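Home Essays Letters Kitchen Table Archive About

4 min read

In Praise of Mailing Things Badly

My aunt in Rulthorpe mailed me a teapot once with nothing around it but two dish towels and a page of the church bulletin, and it arrived without a chip. I have thought about that teapot a good deal, mostly while standing in line at the post office, and I've come to believe we should all be sending each other more parcels, and fussing over them less.

I know the arguments against. Postage is dear, the store will ship it for you, and who has the time? My friend Bhavana Gowda keeps a list of 31 people whose birthdays she minds, and every October she swears she'll switch to gift cards. She never does, bless her, and I hope she never will.
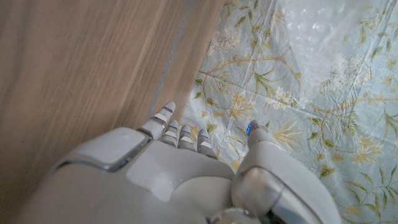

A gift card tells a person you remembered the date. A parcel tells them you stood in your own home and wondered what they'd like, and then hunted for the tape. I do my packing on whatever surface is clear, and a wooden tabletop with a piece of fabric beside it, like the one here, would suit me fine. You want room for your elbows and a place to set your coffee. Give it 20 minutes and you've made somebody's week, which is a better bargain than most I'm offered.

Oi-ling Pan, who lived next door to us for years before moving to Curkden, once sent me a jar of plum jam that traveled 300 miles and leaked for what must have been the last 20 of them. The box was a disgrace. I wiped off the jar, ate the jam on toast standing up, and called her that same evening, and we talked until the dog complained. I don't believe a gift card would have gotten us past hello.
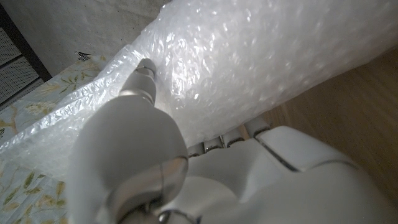
Bubble wrap, crumpled and clear, with a thumb pressed into it.

So send the jam, and send the ugly mug and the paperback you've already finished. Write the address large. If it breaks, you'll both have something to talk about on the phone.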